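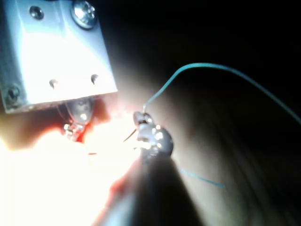
Vinh Thân would like it put first that the job is mostly screws, springs and cleaning, and that people who want to write robot software should apply for something else.

# Maintenance technician, fine-handling cell

**Employer:** Urance
**Hours:** full time, day shift, 8 a.m. start
**Reports to:** Ramil Bañez
**Start:** September

Urance runs a small robot cell, called Jonamen in our paperwork, for handling fine wire, thread and very small metal parts. It has one technician at present and needs a second. The two of you will share the setup, upkeep and repair of the cell and its grippers.

## The work

Each gripper comes off the cell for service at 2,376 cycles, or sooner if an operator reports a missed grip. You will strip the jaw, clean it, check the spring, replace what is worn and put the gripper back together. There are 13 grippers in rotation. Most of your bench time goes to them.

The rest of the job:

- Set jaw alignment after every gripper change and record it in the cell log.
- Check the wrist camera's view before the shift begins, and adjust the lighting when glare hides the jaw tip.
- Route and secure fine wires so they stay clear of the moving parts.
- Check bracket screws for tightness and replace any with damaged heads.
- Keep the spares drawer stocked and order through Kaczorowski, our parts supplier.
- Lock out the cell before reaching into it. There are no exceptions for quick jobs. 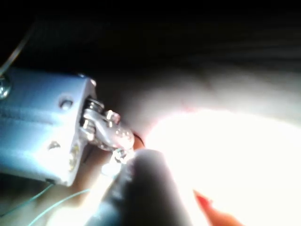 Gripper housing and jaw, with the coil spring at the base of the jaw.

Jaw work is done under a bench microscope. Springs get lost and tips get bent while people are learning, and we budget for it. You will train on retired grippers first and move to the live cell when Ramil signs you off. Training takes 122 hours and is paid at the full rate.

## What we need from you

- Two years of hands-on work with small mechanisms. Watch repair, dental equipment, camera repair, sewing machines and electronics rework all count.
- Steady hands and good close vision, with or without glasses.
- Log entries another technician can follow.
- Basic use of a multimeter.

Soldering is useful. So is time spent on a Duker controller, the model fitted to this cell, but we can teach that. No degree is required.

Some evening callouts come up when a gripper fails during a long run. They are shared between the two technicians and paid separately.

## How to apply

Send a resume and a short note describing one small mechanism you repaired: what was wrong with it, how you found the fault and what you replaced. Address it to Ramil Bañez at Urance. The interview includes a bench task with tools provided. Bring your own magnifier if you prefer it.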